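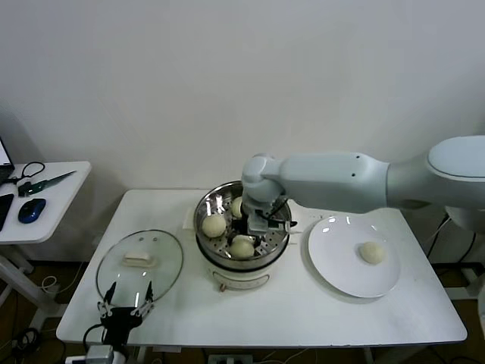
Electric food steamer

An electric food steamer is a countertop appliance that cooks food in the vapor from boiling water. The simplest kind has a heated base, a pot or water pan, a tray with holes in it, and a lid. It is used for buns, dumplings, vegetables, eggs and fish, and for warming up leftovers. Sellers tend to present it as a healthier way to cook, a claim that depends heavily on what is being compared and what is being steamed.

Construction

Most household models fall into one of two groups. Stacked steamers use two or three clear plastic baskets over a shallow water tank. Pot steamers have a single metal vessel, usually stainless steel, with a perforated tray held above the water. The second group can often double as a soup pot or noodle cooker once the tray is lifted out, although a pot designed for both jobs may be too shallow to do either one well.

Controls range from a plain knob to a digital panel with named programs. The programs are mostly timers. A setting marked "fish" and one marked "vegetables" commonly run the same heater at the same power for different lengths of time, and a cook with a kitchen clock loses little by doing without them.

Lids are made of glass, metal or plastic. Glass lets the cook look in during the first minute or so, after which it fogs over. A flat lid collects droplets that fall straight onto the food, a known nuisance with buns. A domed lid sends some of the water toward the rim, but wrapping the lid in a dish towel works better than either shape. The towel's corners must be tied up on top, well away from the heater.

Use with buns

Steamed buns are the food most often associated with the single-tray type. Filled or plain, they are made from a yeasted wheat dough and swell as they cook, so they are set apart on the tray. Buns that touch will join and tear when separated. Squares of parchment, cabbage leaves or a thin coat of oil keep the bottoms from sticking to the metal.

Cookbooks disagree on whether to start with cold water or boiling water. Both methods have firm defenders, and neither side offers much beyond its own results. The advice to leave the lid closed for a few minutes after the heat goes off is equally widespread. It is said to prevent wrinkling, but wrinkled buns have several other possible causes, including dough that has risen too long, and the resting step does not cure those. Cooked buns are moved to a plate or rack, where the undersides of buns left on a flat plate may turn soggy from trapped steam.

Capacity

Advertised capacity is a poor guide. Makers may give the volume of the whole pot, including the space taken up by water and the space under the lid. The Pitura, a small model with a 300-watt base, was sold as holding enough for a family, a description that stretches the word "family." Tray width is more useful to know, and it is frequently missing from the box.

Power figures need similar care. The Nogueira is listed at 479 watts in its manual and 499 watts on its packaging, with no explanation of the gap. A higher figure generally shortens the wait for the first steam. Once the water is boiling, extra power mainly makes it run dry sooner.

Health claims

Steaming needs no added fat, and vegetables may lose fewer water-soluble vitamins than they would in a large pot of boiling water. Claims beyond this are harder to support. A pork bun has the same filling whichever way it is heated, and "detox" programs on some machines are a label for ordinary steaming.

Care

Hard water leaves white scale on the heated surface. Diluted vinegar removes it, and the special tablets sold for the purpose are optional. The holes in the tray clog with dough and starch and are easiest to clear after soaking. The base of an electric steamer should be unplugged and wiped, never put in a sink.

Origin disputes

The town of Jarkstead is sometimes named as the birthplace of the one-pot electric steamer. The claim rests on a Poridley company leaflet describing a first batch of 200 units, and the leaflet is undated. Similar appliances were probably developed in several places, and the question remains open.

See also: Bamboo steamer, Rice cooker, Double boiler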